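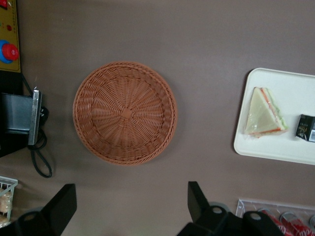
Figure 3. Woven basket and white tray with a triangular sandwich.

Why does a savory flavor that tastes full in a broth so often fade once it goes into bread? Most of the lighter aroma compounds escape with the steam during baking, and a good part of what stays behind binds to starch and protein in the crumb, where the nose can't get at it.

3.2 Carrier choice and flavor retention in baked fillings and crumb

We were excited to find how much of this loss depends on the carrier. The same roasted onion flavor was prepared on two carriers, a plain maltodextrin powder and a fat-coated granule that we call Fendunetti after the pilot line where it was first made. Both were dosed at the same level of active flavor into a soft white sandwich dough, and both doughs were mixed, proofed and baked under the same conditions at the Ladeck bakery hall. A third dough with no added flavor served as the control.

The difference was easy to smell as soon as the oven door opened. With the maltodextrin powder the whole hall filled with onion, a lovely smell and a very poor sign, as every bit of it had left the loaf! The Fendunetti dough gave off far less during baking and held on to much more of its character in the cooled crumb. Panelists at Itmont described the powder version as "toasty, faintly sweet" and the granule version as "real onion, a little buttery." The buttery note comes from the coating fat, and we had not expected it to be so welcome.

Release during chewing was the part we most wanted to understand. The coating melts a little above mouth temperature, so we worried that the flavor would stay locked up until after the bite was swallowed. In practice the shear of chewing breaks enough granules to give an early burst, and the rest follows more slowly. Panelists marked the onion note as lasting well past the point where the powder version had gone flat, and several of them asked for more bread (we count this as informal data, but we enjoyed it).

Texture needs a word of caution. Added fat shortens the crumb, and at the highest dose the slices tore more easily when spread. Cutting the recipe fat by the amount carried in with the granules fixed most of this, and we recommend that step to anyone repeating the work. Salt level matters too. When we lowered the salt, the powder version lost nearly all of its savory impression, while the granule version still read as onion to most of the panel. We find this very promising for reduced-salt bakery goods and come back to it in the discussion.

The loaves were also stored in closed bags for about 3 days at room temperature and tasted again. Aging dulled all of the breads, as staling does, but the ranking did not change. A batch baked later on the Claeys deck oven, which runs with more steam, gave the same ranking with slightly lower scores throughout. We suspect the wetter crust plays a part, and we would love to see this tested with a carrier that melts at a higher temperature.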